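The Shetty Room, Gurkcombe: Platforms and Blocks

Gallery page, Sat 27 May

The Shetty Room is the ground-floor room at Gurkcombe where the larger play and building sets are kept and used. This page is about the platforms and blocks, which people ask about more than anything else we hold. The pictures are in the middle of the page. Before them are notes on the set and how it is stored, and after them are the borrowing details and a list of missing and replaced pieces.

The notes were put together by Annapurna Alva. The storage plan and the labels are by Thirumalai Annamalai.

About the set

The platforms and blocks are entered in our catalogue as one item, number 592, under the name Prirklow. That was the name on the original carton, which fell apart long ago. We have never found a printed instruction sheet for it. The set can be used on the floor or on a table, although most people use it on the floor.

A full set has 11 platforms and 31 blocks. The platforms are low boards on short feet, pale green, with a number on the front edge. The blocks are in plain colours and simple shapes. A block stands on top of a platform, and the platforms can be pushed together in a row or spread out across the room. There is no right order. Small children mostly use the numbers to make a line, and older ones invent rules for which block is allowed on which platform.

The numbers have worn at different rates. Platform 3 is one of those most often taken out. Please don't go over the numbers with marker pen. Somebody did this with platform 8, and the ink came off on the block that was left standing on it over a weekend.

The gaps between the feet are useful. A cord or a strip of card can be run through underneath, and the smaller platforms can be lifted by putting your fingers into the gaps. They also collect things. If a small piece has been lost, look under the platforms before moving the shelves.

The cylinders

The cylinders are the blocks that get used most. They stand upright easily on a flat surface and they roll if they are knocked over, so it is worth having something along the wall side of the floor to stop them. We use a rolled towel. The red, the blue and the yellow cylinders are meant to be the same size. The blue one is a replacement and is slightly taller, which you will only notice if you put a board across the top of all of them.

The red cylinder is an original piece. It was missing from last July until the winter, when it came back in a bag of kitchen things from Prirklow Lane with no note. It has been in regular use again since then.

Where things are kept

The white shelving runs along the back of the room. Each opening in it has its own use, and the plan is taped inside the cupboard door by the light switch. The main points are these.

Bins go on the middle and upper shelves. They should be see-through, so that people can check what is inside without taking the lid off. If a bin has a label, the label faces the room.

Lids stay on. Lids that have been separated from their bins go in the bottom left opening until someone has time to match them up.

Plastic sheets and covers go in the lower openings, leaning against the back. They should be shaken out first. Please don't fold the large one, as the creases never come out.

Platforms are stacked in number order with the lowest number on top. They go back in the long drawer under the window, and only in there. They will fit on the shelves, but they stick out and get knocked.

Blocks go in the Serkar tin. This is a biscuit tin with the word Serkar written on the lid in pencil, and it lives on top of the drawer. All the blocks fit if the cylinders are laid flat at the bottom and the cubes are put in last. If the lid won't close, take everything out and start again.

The floor

The floor in the Shetty Room is pale and shows every mark, but it is also easy to clean, and small pieces can be found on it without much trouble. It was relaid after the leak two winters ago. Before that it was dark brown and we lost a great many counters on it.

Shoes may be worn. Chairs should be lifted and not dragged. Anything sticky should be wiped up with warm water and a cloth, and the cloth hung over the sink afterwards. The slight slope towards the door has not been cured by the new floor, and blocks on their sides will find their own way down it.

Pictures
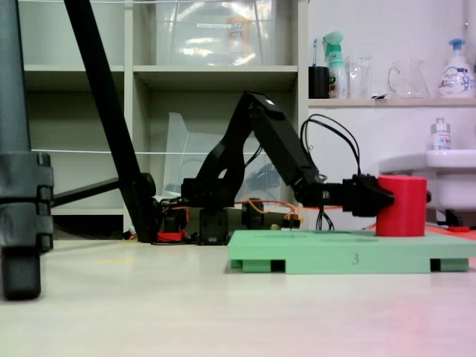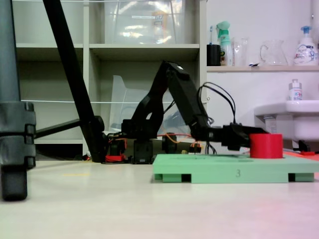

Both pictures: the red cylinder on platform 3, Shetty Room, with the white shelving and one of the see-through storage bins behind.

Using the set in the room

The set can be used in the room whenever the building is open. There is no charge for this and no need to book, although groups are asked to ring first. Take out only the platforms you want. Most people find that four or five are enough to begin with, and the full row needs the whole length of the floor and takes a long while to put back.

Some things that visitors have done with it:

A delivery game. Each platform is a house, and the blocks are parcels. One person calls out a colour and a number, and the other has to get that block to that platform without stepping over the row.

A memory game. Blocks are placed on the platforms, everyone has a good look, and a sheet is put over the lot. One block is moved. The sheet comes off and people say which it was.

Sorting. This is popular with the youngest. All the red blocks go on one platform, all the blue on the next, and so on. The green blocks are hard to see on the green platforms, which some children find very funny.

A town. Platforms are pushed together into a block with card roads between them. The town built at Easter stayed up for four days, and we put a rope round it.

If you come up with something else, there is a notebook on the windowsill. Please write it down with enough detail for another person to follow. A drawing helps.

Borrowing

The platforms and blocks can be borrowed for up to a fortnight. Bring your card to the desk and ask for item 592. The set goes out in two parts, the platforms in a canvas carrier and the blocks in the Serkar tin, and both parts must be signed for. The carrier is heavier than it looks. If you are coming by bus, consider taking a part set, which we can make up at the desk while you wait.

Before you leave, check the contents against the card in the lid of the tin. Do the same when you bring it back. We would much prefer to be told that a piece is missing than to find out from the next borrower. There is no fine for a lost block, but we do ask people to have a proper look at home, including under the sofa and in the washing machine.

The set can be wiped with a damp cloth. Do not put the platforms in a dishwasher. Leave everything to dry before it goes back in the carrier, as the canvas holds the damp and starts to smell.

Missing and replaced pieces

Platform 6: one foot glued. Holds well enough, but do not stand on it. This applies to all the platforms.

Platform 8: marker ink on the front, see above. Mostly cleaned off.

Blue cylinder: replaced, slightly tall.

Small yellow cube: chewed at one corner. Kept in the set because it still stands up.

Orange arch: missing since February. If you have an orange arch at home and don't know what it belongs to, it is ours.

Green cubes: one is a darker green than the others. It came from a different set and we have kept it as a spare.

Canvas carrier: left handle restitched by Annapurna. The right one will need doing before long.

Shelves: what is still to be done

The labels on the upper shelf are finished. The middle shelf is nearly done, apart from the bins that are out on loan. The lower openings have not been started and at present are a mixture of covers, spare lids and things waiting for a decision. Thirumalai would like to hear from anyone who left a roll of netting there in the spring. It will be kept until the end of July and then offered to the allotments.

We are also looking for two more see-through bins with lids, the large size, for the dressing-up shoes. Second-hand is fine as long as the sides aren't split. They can be left at the desk with a note saying who they are from.

Other pages

Puzzles and trays
The long drawer: full contents
Outdoor items (summer only)
How to join, and what to bring

Corrections to this page can be handed in at the desk or written in the notebook in the Shetty Room.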